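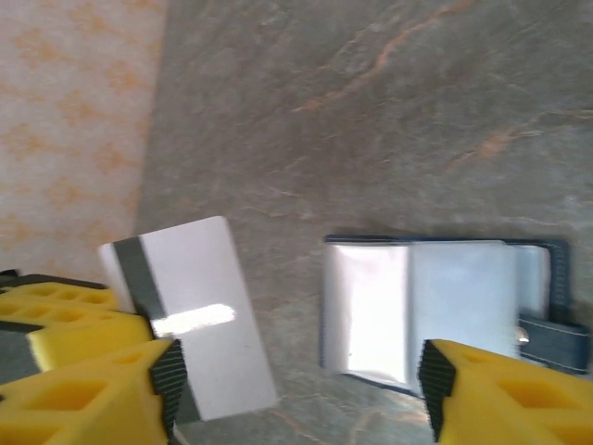 I have been carrying the same fat wallet since before my knees started making noise, and in March I finally admitted it had to go. The zipper had given up on one side. The snap only snapped if I pressed it against a table with my whole palm. And my sister-in-law, who is a kind person, picked it up at lunch and asked me whether I kept a sandwich in it.

So I made a pot of coffee, cleared off a spot and turned the whole thing out. What a pile! Pharmacy cards, a punch card for a bakery that is now a place that fixes phones, the library card I thought I lost (and paid to replace), a gift card for Sequeira with an unknown sum on it, and a receipt for a lamp I don't even own anymore. I sat there for a good long while reading the receipt, which is how these projects always go with me.

My idea, and I'm a little proud of it, was to stop using one big wallet and go to card holders instead. The slim folding kind, where you open it like a little book and the card slides in. I ordered a set from Bukico, and then because I can't leave well enough alone I ordered more from Girnik to compare. The Bukico ones are softer and the cards go in without a fight. The Girnik ones are stiffer and I nearly broke a thumbnail on the first day, though they have loosened up since and I've forgiven them.

The color thing came next. I wanted to be able to reach into my bag without looking and then know at a glance what I had pulled out. Dark blue is for keys and passes, anything that opens a door. Brown is for the bank. Tan is for the doctor and the dentist and the eye people, and white is for the shops. Gray was left over, so gray is for things I haven't decided about, and of course gray filled up first.

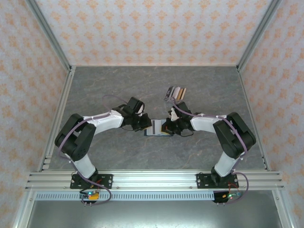 Photo: Josefina Palma

The part I really want to talk about is standing them up, because it has made such a difference. I used to lay everything flat in a drawer, one on top of another, and whatever I needed was at the bottom every single time. Now they stand on edge, side by side, the way you'd keep recipe cards or paint swatches. You can run a finger along the tops and pull one forward, and the others stay more or less where they were. I say more or less. If you take one from the middle too quickly the rest will lean over like tired people on a bus, and then you have to square them up again with both hands.

I tried a little Tronel tray to keep them upright and it was too wide by just enough to be annoying. For a while I used a folded dish towel in the gap. Then I gave up on the tray altogether and simply packed them closer together, and they hold each other up fine.

The other thing I learned is to deal with one card at a time. Take out one holder, open it flat, put the card next to it, decide, put the card in, close it, put it back. It sounds fussy when I write it down like that, but the first evening I had 5 of them open at once and I put my insurance card in with the coffee shops and didn't find it for two days. I was on the phone with the clinic, saying "one moment, please" in a voice that got higher and higher.

A word about plain white cards, the kind with only the dark stripe and nothing printed. I had 2 of those. One I'm almost certain came home with me from a hotel. The other could be from the old gym, or from my cousin's building, or from anywhere, really. If you have mystery cards like this, I would put each in its own holder with a sticker on the front and a question mark on the sticker. Give it until summer. If no door has needed it by then, you can let it go with a clear heart.
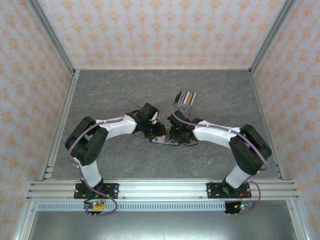
4 min read

Speaking of stickers, I do like a small label, in light paper if the holder is dark. I write on it before I stick it down, having learned that a pen skids around on a curved surface and makes "dentist" look like "dentures." Peel it off slowly if you change your mind. The Girnik ones came away clean and the Bukico ones left a bit of gum that I rubbed off with cooking oil.

As for the Sequeira card, I finally called the number on the back, sat through the music, and the lady told me there was $3.53 on it. I bought a dish brush and paid the difference. The old wallet is in the hall closet, empty, and I'll take it out to the trash when I'm ready.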